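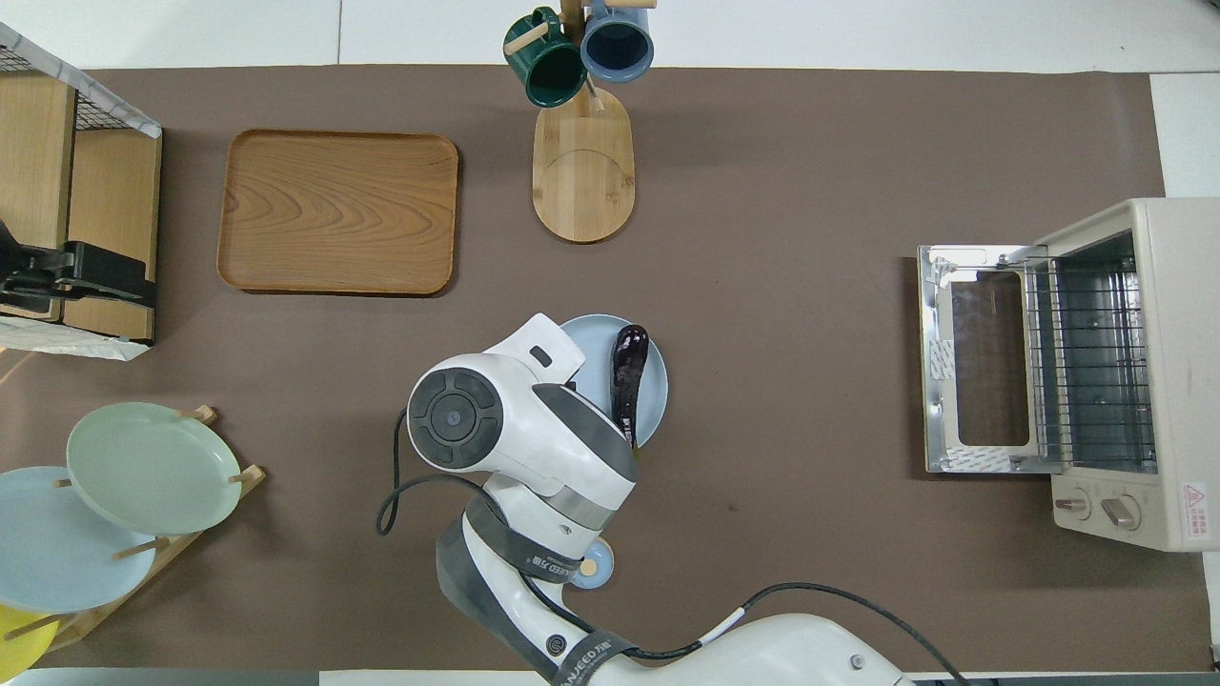 4.2 Color words for eggplant

Eggplant gave us the liveliest material in the whole Stillthorpe recipe collection! Of the 529 handwritten cards, 61 name the vegetable, and the writers rarely agree on its color. A glossy, dark purple fruit such as the one on the light blue plate in Figure 3 could be "black" on one card and "wine" on the next. Chou (Hsiu-ying Chou, who read every card twice) found 19 cards that use "black" with no other color word, and most of them come from the Hirkunau valley.

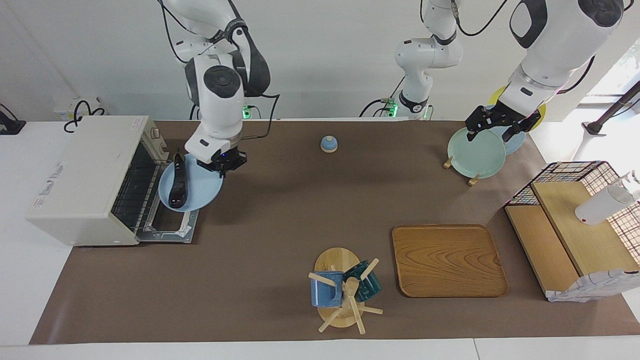
The valley cards also keep older verbs for salting and pressing — a lovely surprise, as we had expected these to vanish along with the older spellings. Only 2 of the Skarovis cards do the same, and both are in one hand. Kwan-ho Cheung reads this as a family habit, and we lean the same way. The link between color words and cooking verbs is taken up again in Section 5, where squash and beans are added.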